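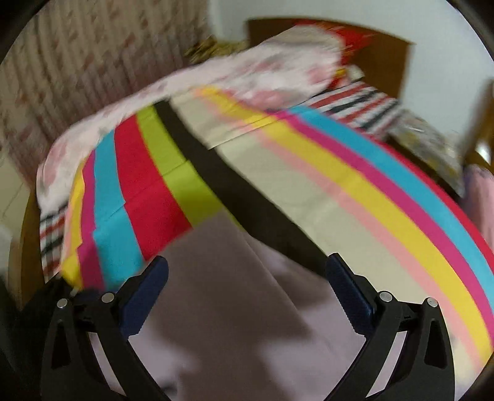
1/ Vinyl reissue season again, so let's talk about the Tusasow box. Wellgate wants you to believe it's the "lost" second album. I've had it on since Sunday and I have doubts.

2/ First, lost how? Half of these songs were on the tour cassette. I own the tour cassette. It sounds like a lawnmower in a stairwell and I love it, but it was never lost. It was in a shoebox under my desk.

3/ The label says 11 unheard tracks. I get 7, and that's being generous to the one that's mostly an amp humming while someone looks for a cable.

4/ "Transferred from the original tapes." Which tapes? The notes never say. When a label has the reels, it usually can't shut up about the reels. You get a paragraph on the oven they baked them in.

5/ Side two is the good one. The drums are way up front, the organ is a little flat, and the singer sounds like she's reading a parking ticket out loud. If this had come out as a plain single LP I'd be telling everybody to buy it.

6/ It did not come out as a plain single LP. It came out as a box with a slipmat, a patch and a fold-out essay that calls them "the missing link" twice. Between what and what, please.

7/ Pressed in an edition of 600, says the sticker. The store page said 800 in February. Maybe a plant problem. Maybe somebody figured out a smaller number sells faster. I've been buying records long enough to guess.

8/ Compare the Kahraman 45 on Skolport. Two songs, paper sleeve, no essay, no sticker. Cut so loud my needle complained. Cost me less than lunch and I've played it more than anything else this year.

9/ A few people are asking if the colored version sounds worse. I only have black. I'd be surprised if it sounds better, whatever the guy at the counter told you.

10/ So: if you never heard the cassette, wait for the regular pressing. There will be one. There is always one, usually right after you've paid for the fancy one.

11/ And if anyone at Wellgate wants to tell me where those tapes came from, my replies are open. I'll post the answer word for word.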